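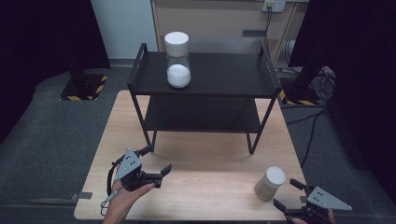 手上有信用卡分期没还完,同时每月能存下一点钱,应该先还债还是先攒应急金?

先看分期的实际年化利率。超过存款利率很多的,留一个月生活费在活期里,其余的都拿去提前还款,还完再慢慢攒到三个月。提前还款之前打电话问清楚剩余手续费退不退,不退的话提前还就没有意义。

阿坤记账 发表于 2025年11月9日
楼上两句是我从置顶帖里抄过来的,我自己的情况就卡在这里。月薪税后一万出头,分期每月还955,还剩10期。活期里有一万九。想一次还清,但是家里人说手里没现金心慌。大家怎么看?

南门豆浆
955乘10是9550,还完手里还剩九千多,够你过一阵了。我会还。每个月少一笔固定支出,工资进来自己安排,比较清楚。

Lakshmi Murthy
先别急。你说的是分期,不是循环利息。很多银行的分期手续费是按期平摊的,提前结清时剩余手续费照收。你要是一次还9550,一分钱没省,反而把现金交出去了。先看合同。

南门豆浆
有的行是免剩余手续费的,我去年结清就免了。

Lakshmi Murthy
所以让他看合同。你那家免不代表他那家免。

阿坤记账
刚翻了合同,写的是“提前结清需一次性支付剩余各期手续费”。那是不是就不用提前还了?

Lakshmi Murthy
对,按期还就行,钱放着当应急金。别再开新的分期。

灰喜鹊
不太同意。账不是只算利息。我以前也是手里有一万多,觉得反正有钱,分期没还完又买了个沙发,又分了一次,后来同时背三笔。清掉一笔,额度可以顺便申请调低,对管不住手的人有用。楼主是哪种人自己知道。

Lakshmi Murthy
调低额度现在就可以申请,跟还不还清没关系。

灰喜鹊
有些银行不让调到已用额度以下,你剩九千多没还,就只能调到那个数以上。

Lakshmi Murthy
这一点我接受。不过对他来说,额度调到一万五也够用了。

Đức Lục
问一句,楼主房租是月付还是季付?我是季付,每到12月要一次出去一大笔,之前就是因为提前还了贷款,交房租那个月又去刷卡,白折腾。

阿坤记账
季付,下次就是12月,7200。这个我没算进去。

Đức Lục
那还有什么好讨论的。19000减9550减7200,剩2250。中间工资能补一些,但是万一碰上看牙修车就不够了。

南门豆浆
没说季付啊,说了我也不会劝还。收回前面的话。

小满不满
我的做法是把季付的房租拆成三份,每月发工资当天转到另一张卡里,那张卡不绑任何支付软件。7200就是每月2400。活期里看到的数字才是真正能花的。刚开始觉得钱变少了不舒服,过两个月就习惯。

灰喜鹊
这个可以。我还多一张卡放保险和年费,一年一次的东西最容易忘。

南门豆浆
卡太多我管不过来,我就一个表格,第一列写月份,第二列写这个月要出去的大头。效果一样。

小满不满
表格对我没用,钱在一张卡里我就会花掉。

Ngân Hà
应急金放活期有点浪费,可以放一部分到随时能取的货币基金,注意看单日快速赎回的上限,超过的部分要等下一个工作日。收益没多少,别指望它抵手续费。

阿坤记账
谢谢各位。目前的打算:不提前还,955照常扣;房租另开一张卡,这个月先转一笔进去;额度明天打电话去调。剩下的先不动。

Lakshmi Murthy
打电话的时候顺便问一下账单日能不能改到发薪日后面,有的行一年能改一次。

阿坤记账
好,一起问。我账单日是3号,工资10号才到,每次都是差这几天。

灰喜鹊
你要看的是还款日不是账单日,别问错了。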